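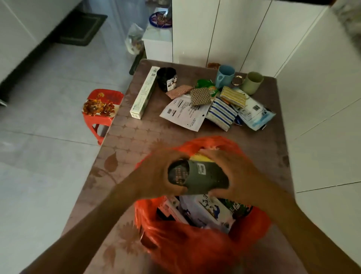
Packing up, one bag at a time.

Spring brings a lot of first-time buyers through our door at Lindora, and most of them are wondering whether to lock in a mortgage rate now or hold on a while longer. We wish we had a crystal ball for you! What we can say is that the two-bedroom condos over in Mulis have been sitting on the market for 41 days on average, a good bit longer than last January, and sellers there are starting to listen to lower offers – so there's no need to panic and sign the first thing you see.

If you already own and your 5-year term is up this year, please do come in and talk to us early. One family in Jostholm found their new payment would go up by $354 a month, and having a few months' warning let them stretch out the loan and keep the house they love. Our evening drop-in at the Lei Street office runs until 8 p.m. all through April, and the coffee is always on.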